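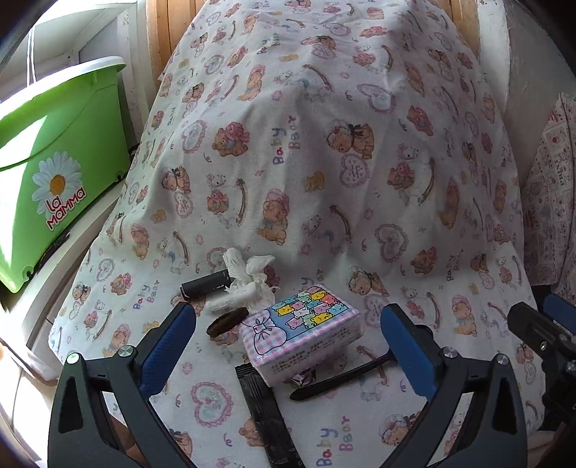
Les pièces manquantes : comment nous avons changé nos relances

Lettre du cabinet, 22 décembre 2022

Dans ma dernière lettre, j'ai promis de revenir sur les pièces manquantes. Plusieurs confrères m'ont écrit à ce sujet et je les remercie. C'est un thème peu agréable, mais il prend chez nous plus d'heures que la révision des comptes elle-même.

Au printemps, Wiebke Frerichs a voulu savoir combien de messages partent de notre bureau seulement pour demander un document. Elle a compté sur une année complète : 1 919 messages. Pour ces messages, nous avons reçu 1 188 documents, et une partie n'était pas le bon document. Je reconnais que j'ai d'abord cru à une erreur dans son tableau. Nous l'avons vérifié ensemble et le chiffre est resté le même.

En relisant ces messages, j'ai vu que la faute était souvent la nôtre. Nous écrivions par exemple « merci de nous transmettre les justificatifs manquants du trimestre ». Le client, lui, ne sait pas quels justificatifs manquent. Il ouvre le message le soir, il ne comprend pas ce qu'on attend de lui, il le laisse pour le lendemain. Ensuite nous écrivons une deuxième fois la même phrase, avec le mot « rappel » dans l'objet.

Voici donc ce que nous faisons depuis septembre.

Chaque demande porte sur cinq pièces au maximum. S'il en manque douze, nous demandons les cinq plus importantes et nous attendons. Chaque pièce est nommée avec le fournisseur, la date et le montant qui figure sur le relevé de banque. Le client peut chercher dans sa boîte mail avec ces mots et il trouve en général assez vite.

La demande porte aussi une date, toujours le 10 ou le 25 du mois. Avant, chacun au bureau donnait son propre délai, et un même client pouvait recevoir trois délais différents dans une semaine. Le dossier Brinkmann était le plus triste exemple : la paie, la TVA et le bilan lui écrivaient séparément, et monsieur Janssen a fini par nous téléphoner pour demander lequel de nous était le chef.

Gerd Janssen s'occupe de l'administration chez Brinkmann et il m'a permis de le citer. Il m'a dit : « Je ne suis pas en retard par mauvaise volonté. Je fais d'abord ce que je comprends. » J'ai noté cette phrase et je la lis aux nouveaux collaborateurs.
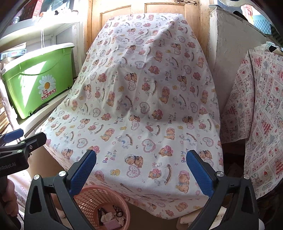 Tissu clair à motifs d'oursons et de cœurs.

Reste la question de l'outil. Nous avons essayé Pliltside pendant deux mois. Le dépôt des pièces est simple pour le client, mais les relances automatiques ne permettent pas de nommer chaque document, et c'était justement notre but. Nous travaillons maintenant avec Grundix, qui est moins joli. La liste se remplit depuis le journal de banque et la collaboratrice relit avant l'envoi. Je tiens beaucoup à cette relecture — une demande fausse coûte plus de confiance qu'une demande tardive.

Et si le client ne répond pas ? Après deux demandes écrites, nous téléphonons. Pas de troisième message. L'appel est court et nous restons en ligne pendant que le client cherche la première pièce. Pour la société Felitz, cela a suffi pour terminer un exercice qui attendait depuis le mois de juin.

Il y a aussi le côté des honoraires. Notre lettre de mission prévoit désormais que les relances à partir de la troisième sont facturées au temps passé. Nous n'avons encore rien facturé à ce titre et je préfère cela. Mais la clause est lue au moment de la signature, et elle ouvre une discussion utile sur ce que chacun doit faire. Je conseille de la présenter à voix haute et de ne pas la laisser cachée en dernière page.

Pour ceux qui veulent commencer en janvier : choisissez quelques dossiers difficiles, pas tout le portefeuille. Mettez la même date pour tous les services du cabinet. Gardez vos anciens modèles dans un coin, vous serez peut-être surpris en les relisant.

Wiebke a préparé un modèle de demande en français et en allemand. Il suffit de répondre à cette lettre avec le mot « modèle » et elle vous l'envoie après les fêtes. Le bureau est fermé jusqu'au 2 janvier inclus.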